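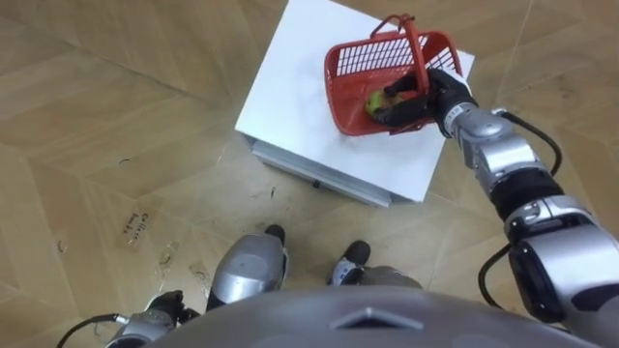
Who loses their job when a robot comes onto the floor?
At Derkton, over the period I can talk about, no one did. But almost everyone's job changed, and some people liked the change and some didn't. The talk is mostly about the second part.

Introduce myself. Selvaraj Debnath, shift lead at Derkton, order packing. I'm not an engineer. I was asked to speak because I write the rota.

The site before. Small-parcel grocery, 31 people across both shifts. Baskets get filled at the shelves, carried to a bench, checked, emptied into a box, and the basket goes back. On a normal shift we moved 1,000 baskets. The carrying was the part people complained about, and the part they were most often off sick with. Wrists and lower backs.

What we brought in. Two-legged robot, two arms, hands with fingers. Clukis did the installation and stayed on site through August. Its task is narrow: take a basket by the side or the rim, lift it, set it down at the next station. We started it on single items in a basket and went up from there.

Pause here and ask who in the room has one running today. Ask who has one parked in a corner.

First weeks. It was slow. It did 200 baskets on its first full shift and a packer stood next to it the whole time. On paper that was one more person for less work. I had to explain that upward twice. If you are planning one of these, put the extra person in the budget from the start.

What changed for packers:
Less walking. People said so without being asked.
More standing in one spot, which we had not planned for. We bought mats and moved to swapping stations every hour.
Less talk. The walk to the bench was where people caught up with each other. Several brought this up at the shift meeting and I think they were right. We put the two benches face to face and it helped a bit.

What changed for me. The rota used to be about who was in. Now it is also about who is signed off to stand with the robot, stop it and restart it. We trained 4 people first. That was too few. Two were on leave the same week and the robot stayed off. Train more than you think, and include the night shift in the first group. We left nights until last and they noticed.

Pay. Expect a question on this. The people signed off on it asked for a skill rate and after some back and forth they got one. It should have been settled before the training. Asking someone to learn a new duty first and discussing money afterward made a bad start, and that was our doing.

Baskets. Short section, skip if running late. Handles flop, rims bend, and a person corrects for that without thinking about it. We threw out the cracked ones and stopped mixing sizes. The packers had wanted that for years – they got it when the robot needed it. One of them said so to my face. Leave a gap after this, people usually laugh, then it gets quiet.

Who to ask. Acheampong, our sister site, let their packers pick where the robot stood. We drew it on a floor plan in the office and then moved it after a month of people squeezing past. Their way was cheaper.

What I still don't know. Whether the sick days have really dropped. It's too early and I won't give a number. Whether new hires will learn the whole job or only the stations left over. Right now every new starter does two weeks on the old manual line, and I'd like to keep that.

Close with the handout: training sign-off sheet, the hourly swap rota, and the list of questions we wish we had put to Clukis before signing. Copies by the door. The Vindeck people have the next slot and need time to set up, so take questions out in the hall.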